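So it's Tuesday night, I have glue on my elbow, and I promised I'd write up how the robotics club is doing before everybody's parents ask me again at pickup.

Short version: we are so behind, and it's so much fun!

Longer version. Monique Guérin, who runs the club with me, decided back in the fall that the kids should do a two-arm project this year (last year was line followers, and if I never see a roll of black tape again it'll be too soon). The Hasley meet in April has an open category where you pick your own task and get judged on how well you explain it, and our bunch picked toys. Printed toys, to be exact, that the arms have to pick up and move around a table. They voted. It wasn't close.

We've been at it for 30 sessions now. The kids log every run in a shared spreadsheet, and as of tonight we're at 193 with a goal of 200 before spring break, and then 400 before Hasley, which, gulp. Every row has a notes column and I love the notes column more than anything. One entry just says "bird bad."

The bird is the big favorite, by the way. White head, orange beak, and the beak prints with all those little ridges because we run the printer on the fast setting (I keep saying we should slow it down, and I keep getting outvoted by eleven-year-olds). 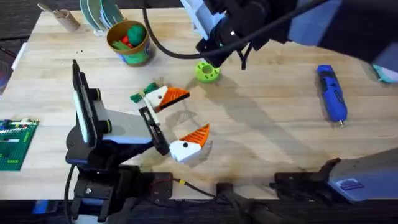 Monique wants to freeze the list of toys next week so the kids can stop adding new ones and start practicing their talk. I agree with her in theory. In practice I let two of them start drawing a frog today, so I'll be hearing about that.

Things we still need: more green filament, a second power strip, and somebody with a van who can get us to Hasley and back with the table. Yes, the whole table. The kids are used to that one and they don't want to switch. If you can help with any of it, leave a comment or grab me in the parking lot.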